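The Sorting Bin

Rhona Gillies didn't believe in the bin.

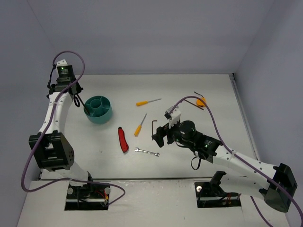 "A place for every tool," Tomás said again, as if saying it twice would help. He'd been on about it since January, when he read something, and now he had the thing itself, teal, with its little walls inside.

"And the tape measure?" said Rhona. "Which slot does that go in?"

"The wide one."

"They're all the same."

He looked. He took his time looking. "It could go beside it," he said.

She had run the repair counter at Birnov for 22 years out of one drawer, and in that drawer she could find a hex key with her eyes shut. Her father had kept his spanners in a biscuit tin. Neither of them had ever needed a colour scheme.

"Screwdrivers first," said Tomás. "Then the knife, then the small wrench."

"Blade down, I hope."

"Obviously blade down." He wrote that on his list - she saw him do it.

Tuva came through from the front wanting the wrench for a customer's pram. She didn't so much as glance at the bin. She went straight to the grey table, where everything had been tipped out, and picked it up.

"Bring it back," Tomás called after her. "It's got a home now!"

"It had one before," said Rhona, and shut the drawer with her hip. It sounded awfully light. She opened it again and put her pencil in.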